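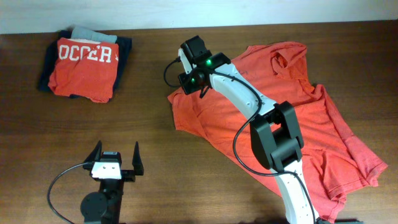

The bus to Steltau leaves at ten past six in the morning, which tells you what sort of holiday it was going to be. I had chosen it myself, in a warm room, with a cup of tea, at an hour when ten past six seemed like a perfectly sensible time for somebody else to be standing at a bus stop.

I've been meaning to write this up since August, mostly so that next time I can read it back and book the later one.

The plan was simple. Three nights by a lake, one small bag, no suitcase. I have spent most of my adult life dragging a suitcase with a bad wheel over other people's cobbles, and had decided I was finally going to become one of those travellers who stroll off the coach with everything they own under one arm. I had read a great deal about these people. They roll their socks. They own a single pair of trousers that can be worn to a funeral or up a mountain. They all seem to be very fond of merino wool, and I have to assume they are also all quite rich.

So I bought a Wodari, a bag whose label promised it would "adapt to the journey". It adapted by having eleven zips, of which I have so far found a use for four. One of the pockets can only be reached from inside another pocket. I put my spare house key in there for safety and it was perfectly safe, most of all from me, until the middle of the following week.

Packing took all evening. I started with a heap of everything I might want and then took away the things I'd be ashamed to be seen carrying. This left two jumpers, which felt excessive for summer and turned out to be one short. I took out the umbrella, put it back, took it out again and went to bed feeling like a minimalist. I'd like to report that it then stayed dry for three days. I'd like to report a number of things.

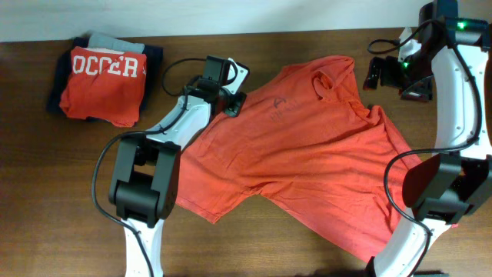 There is a school of thought about folding, and I have now read enough of it to be dull at parties. The rollers say rolling saves space. The folders say rolling is just creasing with confidence. There is a third lot who wrap everything round a central core like a cabbage, so that to get at your pyjamas you must first unwrap the whole weekend. I tried the cabbage. It looked lovely until I remembered that I'd put my phone charger in the middle. I'm a folder now, and I'd ask you to respect that.

Anyway, the bus. It was run by an outfit called Butonard, and the service was the 307, although the front of the bus said something else and the ticket said something else again. The driver, when asked if it was the 307, gave it some real thought before saying yes. The seats had been reupholstered at some point in a pattern designed to hide things. I slept for an hour with my head against the window and woke with a ridge down my cheek that lasted until lunch.

Steltau itself is very nice. I want to be fair to it. There's a lake, a church with a clock that runs slow, a bakery that sells a sort of plum thing in a paper bag, and a shop with a window full of fishing floats and absolutely no sign of a door. I walked round it several times looking. People were in there. I could see them buying floats.

I was staying at the Lumenta, a guesthouse with ideas. It has two floors and no more than a handful of rooms, and mine was room 2077. I asked about this at the desk, thinking there might be a story, and was told that the numbers had come with the doors. That was the whole answer. I thought about it a good deal over the next few days, lying on a bed exactly as wide as I am, wondering where the other two thousand and seventy-six had gone and whether they were any warmer.

The thing I hadn't understood about packing light is that it moves all the work to the other end. If you bring enough clothes, you put them on and take them off again and the matter rests there. If you bring hardly any, you become a laundry. By the second evening I was washing a T-shirt in a basin the size of a soup bowl, with a little bar of soap that smelt of pears, and hanging it over a radiator that had been turned off for the summer. In the morning it was as wet as when I'd left it, only colder. I put it on and went down to breakfast and made a faint noise whenever I reached for the butter.

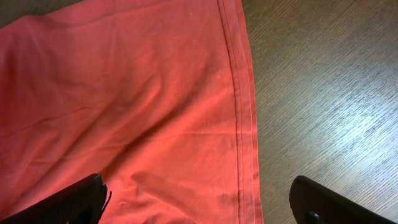
Red cotton, creases and all.

I did ask if I could borrow an iron. They had one, and it lived in a cupboard on the landing, and the cupboard was locked because of the iron. I let it go. You can get away with a lot of creases beside a lake, where everyone is looking at the ducks.

It rained on the second day, of course, from breakfast until the bakery shut. I bought an umbrella from a kiosk by the jetty. It was green, it had the name of a local bank on it, and it was too long to fit in the bag, so I carried it about for the rest of the trip like a minor official. Nobody with everything they own under one arm has ever looked very carefree while also holding an umbrella.

Still, the last day was glorious. I sat on the wall by the water with a plum thing and read more than half of the book I'd brought, a thriller I'd picked for its weight, having checked it on the kitchen scales. It was a light book in every respect. The lake went a good deep green in the afternoon and a man in waders stood in it for hours without catching anything or seeming to mind. I thought that I could get used to this, as I always do on the last day, about an hour before I have to go. 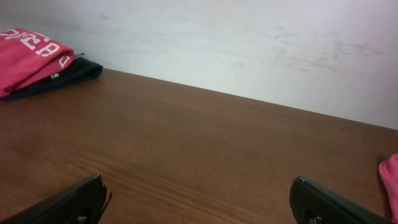 Then home again on the 307, or whatever it was by then. We stopped for a long time outside a garden centre for no reason the driver wished to share. A woman across the aisle had an enormous hard suitcase in a loud shade of yellow, and out of it over the course of the journey came a cushion, a flask, a dry cardigan, a bag of cherries and a proper pair of slippers. I watched her put the slippers on. I have rarely wanted anything so much.

The Wodari is on top of the wardrobe, adapting. I've looked up the price of a replacement wheel for the suitcase and it's less than I paid for the umbrella. There's a later bus as well, at twenty to ten, and I've written that on a bit of paper and stuck it to the fridge.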